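tredley-wrist: wrist-camera perception for a multi-finger gripper

This repository holds the perception node and the data card for the Tredley wrist-camera set. The node reads one small camera at the wrist, marks which pixels belong to the gripper itself, scores each picture for motion blur, and passes what is left to the Foltau planner.

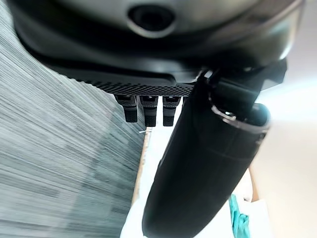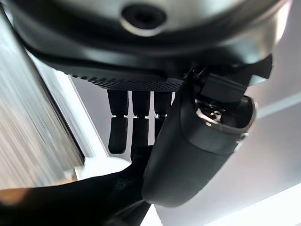 Raw wrist-camera views before masking. The gripper takes up much of each one, and the left side of both is blurred.

What the node does

The self-mask comes first. Housing, fingers and brackets are dark and close to the lens, and without a mask the planner treats them as obstacles. A fixed mask covers the housing. The fingers need a mask worked out from the joint readings, and this is drawn slightly larger than the model so that small timing errors do not leave a thin outline behind.

The blur score comes second. It is worked out per tile, so a picture with one streaked side can still be used on the other. Tiles that score below blur_min (default 70) are marked "unknown". The planner must not read unknown as free space.

Bright areas are handled last. Pale tables and walls tend to wash out, and edges between two pale surfaces are easily lost. Exposure is locked at the start of each run to keep the blur scores comparable.

Data card

The set has 300 labelled pictures, recorded in July on the Sodberg bench. Of these, 69 are held back for testing and should not be used to tune the mask. Labels are per pixel, with these classes: gripper, surface, object, background, unknown. Cloth counts as object whatever its shape. Where a labeller could not tell metal from fabric under heavy blur, the pixels went into surface and a note was added to the label file.

Pictures are not stored in time order. Do not use the set to train anything that depends on sequence, such as tracking or optical flow.

Installing

Clone the repository, create a clean Python environment, and install from requirements.txt. The joint reader needs the Ezeani arm driver. Without it the node still starts, but only the fixed housing mask is used and a warning is written to the log.

Running

Start the arm driver, then run wrist_node.py with the config file for your gripper. The debug view shows the mask in one window and the tile scores in another. Check the mask with the fingers open and again with them closed before sending anything to the planner.

Known problems

Shiny metal parts near the finger joints sometimes drop out of the self-mask under strong light. Raising mask_grow to 2 fixes most cases but hides small objects close to the fingers.

Objects partly behind a finger are reported with a box around the visible part only. The planner adds its own margin.

The fixed mask assumes the camera has not been moved. If the mount is loosened for any reason, run calibrate_mask.py again and commit the new file with the config.

Licence

Code is under the MIT licence. The pictures and labels may be used for research, with a link back to this repository.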